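Drusitness Community Help > Buildings and Rooms > Interior rooms

Small interior room with no window: door, air and floor before we open it for use

Posted by Ríos House Office
Tagged: interior rooms, ventilation, doors, shared buildings

The office of Ríos House, a shared building in Pultport, requests advice on bringing a small interior room into regular use. The ground floor measures 2,145 square feet in total and is divided between a reading area, a kitchen, two offices and the room in question, which was used for paper storage until November. The office now wishes to offer it to members as a quiet room for telephone calls, private study and short meetings of no more than 4 persons.

The room has no window. It has one door, which opens inward, and one supply grille high on the wall opposite the door. There is no return grille. Members who have used the room on a trial basis report that the air becomes stale in less than half an hour when the door is closed. They also report that speech can be understood from the corridor, which defeats the purpose of the room.

The office has received a quotation for a Dovuveck transfer grille, to be cut into the lower part of the door, and a separate quotation for a door seal kit. It appears to us that these two measures work against each other. We would be grateful for guidance on the following points: whether a grille in the door is advisable where privacy is required; whether the existing carpet should be retained; and whether the room may be opened to members while the work is pending.

The building is leased. The lease permits interior alterations with written consent.

Jairo Ospina
Member, Buildings and Rooms section

The office has identified the difficulty correctly. A room that is supplied with air but has no path for that air to leave will receive very little of it once the door is closed. The usual remedies are a gap under the door, a grille in the door, or a transfer duct above the ceiling. The first two let sound through almost as freely as they let air through. A door seal kit fitted on its own would improve privacy and make the air considerably worse.

For a room intended for private conversation, the transfer duct is the better course. It is a short length of lined duct that runs from a grille in the room ceiling to a second grille in the corridor ceiling, with at least one bend, and preferably two. The lining absorbs much of the speech before it reaches the corridor. The two grilles should not be placed directly on either side of the wall. In my own building they were placed in that manner by the first contractor, and the arrangement had to be redone.

Before any order is placed, I would recommend these steps.

Confirm that there is space above the ceiling. If the ceiling is a solid one, the cost will rise, and the lined door grille sold by several makers may become the practical choice in spite of its weaker performance.

Establish whether the wall between the room and the corridor is fire rated. If it is, any opening in it will require a damper and, in most places, a permit. The same applies to the door. A rated door must not be cut on site, and doing so generally voids the rating. The rating is ordinarily stated on a small label on the hinge edge, although these labels are often painted over.

Ask the landlord's representative for the balancing report of the ventilation system. The supply to the room may have been turned down when it became a store. Our own was set at 10 percent of its design flow and had been left there through two tenancies.

Request consent in writing for the complete scope of work at one time. Separate requests for the duct, the door and the flooring tend to be answered by different persons on different terms.

As to the carpet, it should be retained if it is clean and dry beneath. A small room with a hard floor and bare walls is unpleasant for telephone calls. If paper was stored directly against the wall for a long period, the carpet edge and the baseboard on that side should be lifted and inspected before furniture is brought in.

My own preference would be to keep the room closed for meetings until the air path is in place and to permit single occupancy in the meantime, with the door left ajar. A notice on the door is sufficient.

pultport_tenant

We just took the door off ours and hung a curtain. Air is fine now. Not private, but people get used to it. Check with your landlord first, I guess.

Teófilo Cáceres
Member, Buildings and Rooms section

I concur with Mr. Ospina on the transfer duct and would add some remarks on layout, as this is commonly left until the end and then decided by whichever furniture is available.

The desk or table should stand away from the supply grille. Occupants seated directly beneath a high grille will complain of a draft, and in due course someone will cover it with cardboard. The office may then receive further reports of stale air and look for the cause in the ductwork. In a room of this kind it is also preferable that the seated person face the door.

An inward-opening door consumes a good deal of floor in a small room. Reversing the swing is possible, but the door would then open into the corridor and may obstruct it, a matter on which the local code will have something to say. A sliding door is frequently suggested as an alternative. I do not recommend one for this use -- the ordinary kind seals poorly along the sides, and the expense of the acoustic kind is difficult to justify for a single room.

I would encourage the office to set out the proposed layout on a plan, or in a simple computer rendering, before purchases are approved. Views taken from a low position are useful for judging how enclosed a room will feel. 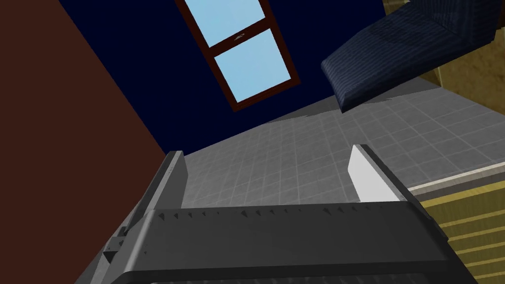 Small room, computer rendering.

With regard to the quotation for the Dovuveck grille, the office should ask the supplier for the free area and the sound reduction figure in writing. The outer dimensions of a grille say very little about how much air will pass through it.

The seal kit is worth having once the duct is in service, and it should be ordered last. Seals should be fitted to the head, both sides and the threshold. A kit that omits the threshold will disappoint, as most of the sound in the corridor arrives by way of the floor gap. Where carpet is retained, a drop seal that lowers when the door closes will wear better than a brush.

On booking, our members are allowed sessions of 45 minutes with a short interval between them, during which the door is to be left open. This was introduced before the duct was installed and has been kept on because the members preferred it.

Ríos House Office

The office thanks the respondents. The label on the hinge edge has been located under paint and is being cleaned. The ceiling is of the suspended type, with 21 inches of clear height above it at the corridor wall. A single written request covering the duct, the seals and the baseboard inspection is being prepared for the landlord. The order for the door grille has been placed on hold.

Until consent is received, the room will be available to one person at a time with the door ajar.

Jairo Ospina

The clear height stated should be ample for a lined duct with two bends. Please ask the contractor to show the bends on the drawing that accompanies the request, and to note which side of any beam the duct will pass.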